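Finally sitting down to post about the Lellex tour, which stops at the Whitelaw in June. Tickets went up this morning. Putting what I know in one thread so I don't have to keep answering it in replies.

Lellex is a four-piece. Two guitars, bass, drums, no keys anymore. If you only know the first EP you might expect the synth stuff, and they've dropped nearly all of it live.

The new record is called Trindum. I've had it on for a week. Side one is fast and short. Side two has the nine-minute song, and I'm told they're closing with it every night.

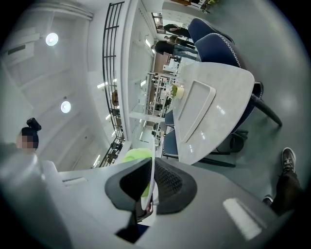
Lime green. Lights on overhead.

The Whitelaw holds 582 with the balcony open. For this one they're selling 500, so I assume the balcony is partly closed or being kept for guests. I asked the box office and they didn't know yet.

For comparison, the last time Lellex came through they played the back bar at the same place. I was at that one. The sound was muddy for the first three songs and fine after that.

Opener is Pivia. Two people, drum machine, baritone guitar, very loud. They put out a tape on 9/5/23 and I think it's still the best thing they've done. The second track is the one to start with.

Pivia sets run short. When I saw them last they were on and off in 25 minutes. If you want to catch them, get there when doors open and go straight in. The line for the coat check at the Whitelaw moves slowly and it's on the wrong side of the lobby.

Someone asked if this is all ages. The listing says 16 and up, under 18 with an adult. It used to be all ages there but the rule changed when they redid the bar.

Someone else asked about the festival date. Yes, Lellex are also on the outdoor bill later that month. That site takes 2,000 and they're on in the afternoon, so it will be a short set. I'd pick the club show.

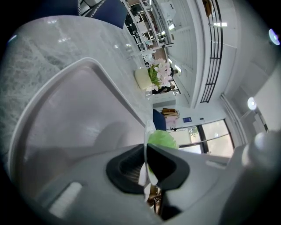 White and light gray, with black rubber on the pad.

Merch, from what people at the earlier dates have posted: the record on black vinyl, a tour shirt, a tote bag. Pivia had copies of the tape but not many. Both tables took cards.

Set list from the first night, as far as I could piece it together from other people's posts: six from Trindum, three from the EP, one cover I don't recognize, then the long one. No encore.

Correction to the post above. It was two from the EP, not three. The other one is a new song that isn't on the record.

Parking: the lot behind the Whitelaw is permit only after 6. The street on the north side is free in the evening but fills up early. The bus stops a block away and the last one leaves after the show should be over, though I wouldn't count on it if they start late.

I'll be on the left side near the sound desk, where it sounds best in that room. I'm planning to write up the show the next day and will add the link at the end of this thread.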